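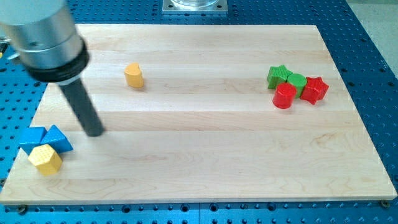 4.2 Applying the first coat of oil

1. Shake the Petik oil well and pour a small amount onto a lint-free cloth.
2. Wipe along the grain, one strip at a time. Do not flood the surface.
3. Wait 7 minutes, then remove the excess with a clean cloth.
4. Let the board stand on edge overnight.

Note: Raised fibers after the first coat are normal. Sand lightly with 1000 grit before recoating.

CAUTION: Oily rags can self-ignite – lay them flat outdoors to dry. Never store them in a pile.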